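Ticket: Pantry station, shelf count does not match list
Opened by: Gifty Bonsu
Assigned to: Amerley Eshun
Area: Casby test kitchen, white cabinet and table
Priority: low
Status: open, waiting on labels

**Problem**

Stock list for canned goods gives 17 items. The Baidoo inventory sheet, exported the same morning, gives 26. Both were generated from the same label table, so the difference should not exist.

**Steps to reproduce**

1. Open the canned goods list in Skundis.
2. Filter by location "cabinet top".
3. Export, then compare with the Baidoo sheet for the same location.

Result: the two totals differ every time. Clearing the filter and running it again gives the same numbers.

**Log**

09:10 – GB. Confirmed on both accounts. Not a permissions problem.

09:35 – AE. Checked whether the location field is set correctly. The table with the flower-and-vine print and the cabinet are separate locations in Skundis, but in Baidoo they share one code. Anything logged to the table gets added to the cabinet total.
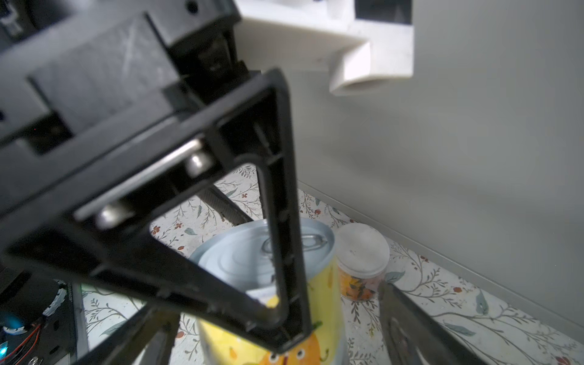
Split the shared code into two, CAB-T and TBL, and re-ran the export. Baidoo now gives 19 for the cabinet. That accounts for 7 of the extra rows and leaves 2.

10:20 – GB. Went through the remaining rows by label text. The fruit cans are the weak point. Several have names in Chinese only, and whoever entered them in August used an English name in one system and the printed name in the other. The yellow peaches are in Baidoo as "黄桃" and again as "peach, yellow". Same can size, same location, two rows.

10:45 – AE. Merged the peach rows. One extra row left. Also found that the import drops any row with a blank lid type. Not the cause here, but it will hide things later. Suggest making the field required, with these values:

- `ring` – metal lid with ring pull or pull tab
- `cap` – plastic lid
- `other`

11:05 – GB. Agree on the field. Please don't use label color as the key for the fruit. Orange, peach-orange and yellow are too close together, and people pick whichever comes first in the menu.

11:30 – AE. Last extra row is an orange can, entered once as "orange halves" and once as "orange, cartoon". I can't tell from the text whether this is one product or two. Need a look at the labels before merging.

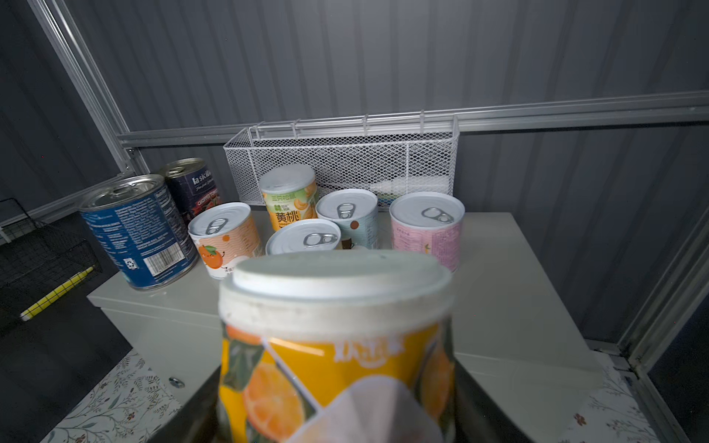
*Cabinet top, fruit and tomato cans. Can with the halved-orange label in front, cartoon orange label in the group behind.*

11:50 – GB. Two products. The halved oranges and the cartoon face are different labels on different cans, so do not merge. The Skundis list is the one that is short, and the correct total for the cabinet is 18.

12:15 – AE. Added the missing orange row in Skundis. Both systems now give 18. The tomato can is under "vegetables" in one and "fruit" in the other. Left as is, as it doesn't affect the total.

**Still open**

- Lid type field: request sent to Solico, no reply yet.
- Printed names for all cans with Chinese labels, to be typed in by someone who reads them. Blank until then, no guesses from the picture on the can.
- Category for chopped tomatoes. Gifty to decide.
- Old shared location code is still active in Baidoo. Do not log to it. Amerley will retire it after the next export.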